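2020-05-01

Cabinet day, finally. I have been promising Lurdes since March that I would sort out the wall cabinet in the back room, the one over the desk end, and today I ran out of excuses. The Heltalo fixtures are stuck waiting on parts, Adanech had the big bench all morning for her glue trials, and I had a cup of coffee and nothing else in my hands. So up I went.

For anyone who has not had the pleasure: the upper compartment is where small powered things go when someone is finished with them and doesn't want to decide anything. Chargers, little white boxes, the odd adapter, and every cable that ever came loose from its owner. I am as guilty as the rest of you. I found the Donati power supply I swore to Yvonne I had returned (sorry, Yvonne, it is on your chair now, with a note).

I started by taking the cables out, because there is no seeing anything until they are gone. Pulled them all onto the desk and untangled them one at a time, which took most of an hour and was quite pleasant with the radio on. The total came to 46, and I wrote that down mainly so that Ladi will believe me. Of those, 9 are dead or so badly kinked near the plug that I don't want them in the building. They are in the scrap bin with the ends snipped off, so please don't rescue them. The good ones I coiled, over-under the way Uyên showed us, with a paper tag on each saying what it fits if I could work it out.

The long black ones gave me the most trouble. They spring open the minute you let go, and we are out of the cloth ties again. I tried wrapping them around a piece of dowel, then around a mug, and then I picked up the yellow pear fellow and wound one around his middle. He has a nice wide base and a bit of a waist, so the coils have somewhere to sit, and if you keep a thumb on the front until the end is tucked under it stays put fairly well. I would not call it a system but I am rather fond of it.

Notes on the cabinet itself, while I remember:

The door on the upper compartment is getting chipped along the bottom edge. A strip of edge banding would fix it - we have nearly a whole roll left from the Vaten job, in the flat drawer.

Both hinges are sound. I went over the screws by hand and gave two of them a quarter turn.

There is a shelf peg sticking out on the left inside wall. If anybody comes across the shelf that belongs up there, I would love to have it back, as we could then stop stacking the white boxes on top of each other.

The marbled panel at the back wipes clean with a damp cloth and nothing stronger. It is shiny enough that you get the ceiling light right in your eyes, so tilt your head a little.

The plan from here is white boxes and chargers up top, behind the door, and coiled cables in the open cubby underneath where people can reach them without rummaging. Otovent spares do not live in either place. They go back to the stores shelf, all 4 bags.

Still to do: ask Lurdes about cloth ties, cut the edge strip, and label the cubby in letters large enough that Ladi can't miss them.

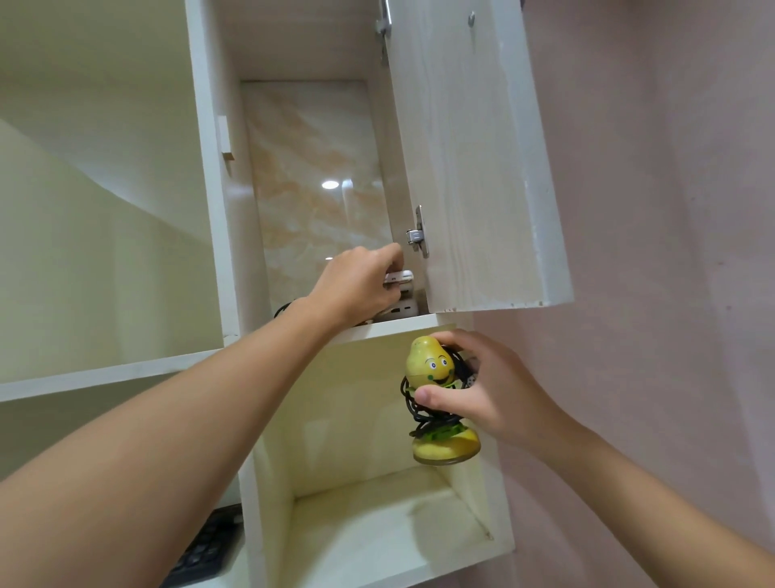
Upper compartment and open cubby, with the pear on cable duty.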